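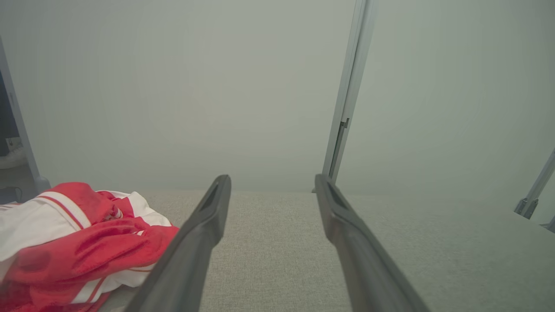

Last updated: 2026-05-01

Madder bath, second try on the Lurard wool

Finally a proper red! The last bath gave me that dull brick color I keep getting, and I'd half decided the tap water at Rimgate was to blame. This time I changed the heat and left everything else alone, which took some discipline with a new bag of chalk sitting right there on the shelf.

Wool: 400 g of the Lurard two-ply, skeins tied loosely in figure eights. Scoured overnight, rinsed until the water stopped looking like weak tea (it never quite stops, that wool is full of surprises). Mordant was alum at 10 percent of the dry weight, no cream of tartar. I know most of the books want cream of tartar, but every time I leave it out the wool feels nicer and the red leans less orange, so out it stays for now.

The madder was ground root, from the bag we opened in August, soaked in a jar of cool water first. I poured off the first soak and kept it for later. It's a lovely yellow-brown, and I want to see what it does on silk scraps before anyone pours it down the sink. The jar is on the windowsill. Please leave it alone even when it starts to smell. 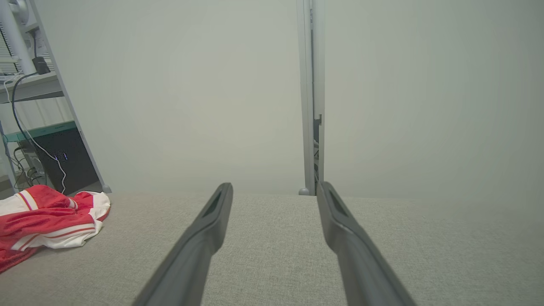 Used Arthur for the bath, the big enamel pot with the dented lid, because the wool needs room to move. Brought it up very slowly and held it at 64 C. I checked with the glass thermometer and with the Zudetti probe, and they agreed for once. The Zudetti reads high when it touches the side of the pot, so hang it from a stick across the top and let it dangle in the middle. That may well be what went wrong before. If I was trusting a probe that leaned on warm enamel... well, no, reading high would have made me run too cool, and the brick color looks like too hot. So that theory is dead. Leaving it in anyway so I don't think of it again in a month and get excited.

What I do believe is that I let the old bath run away from me near the end. Madder has browns in it that come out as the heat climbs, and I had the lid on while I was off winding bobbins. This time the lid stayed off and so did the bobbins.

The color came on slowly, first a peachy pink that made me nervous, then coral, then suddenly deep. Wonderful to watch. I turned the skeins by hand with the smooth stick, lifting from below, no stirring. Stirring felts it and then the weavers are cross with me, fairly. 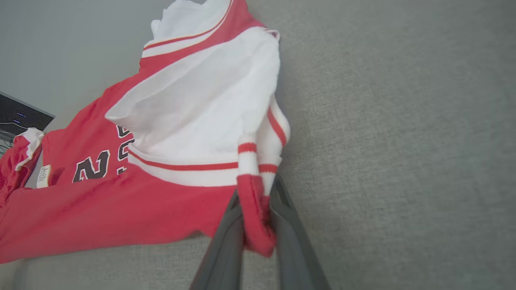 Turned off the heat and let the wool cool in the pot. The outside of each skein and the inside match, which I checked by pulling one apart under the window. One skein has a pale bar where the tie was too tight. I'm keeping that one for the sample book and will use the fat cotton ties from now on.

Chalk next. Our water is soft, and madder likes some calcium, so the plan is a small bath on leftover skein ends with a pinch stirred in, same heat, same wool. I'd love to see whether it pushes toward crimson or just gets heavier. I'll mix the chalk into 1000 ml of warm water first so it doesn't sit on the bottom in a lump and spot the wool.

Also saved the exhaust bath. There's plenty left in it, judging by the color on my spoon, and the thin singles should take a good coral from it.

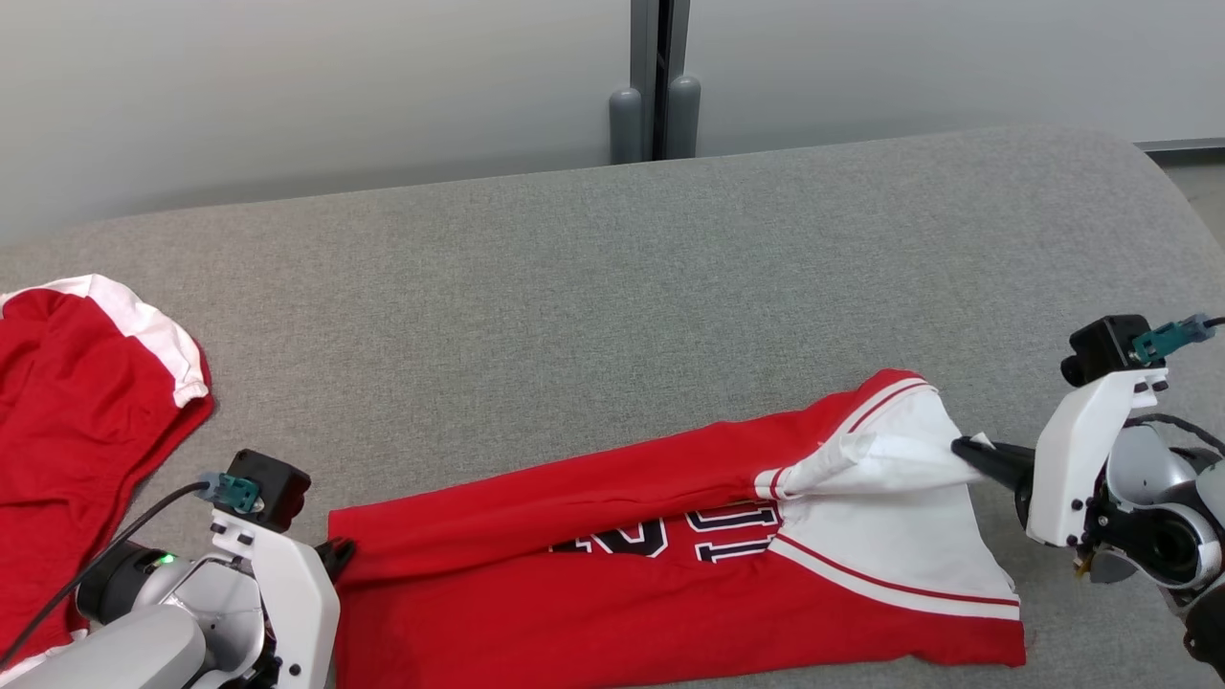 Penciled underneath the entry: before you give the chalk all the credit, dye one skein end without it in the same session. The root has been open since last summer and might be weaker than it was. Also, did you rinse warm or straight into cold?

Good point about the plain skein end, I'll do both side by side in the two small jars. Rinsed in water as close to the bath as I could get by hand, then cooler, then a drop of wool soap. A little pink came off in the first rinse and hardly any in the last. No vinegar this time! I'm fond of the red as it is.

Still to do: cut the light test strips, half under card, half bare, and tape them up on the south window. Label both ends of each strip. Ask about a bigger order of the two-ply before the price goes up.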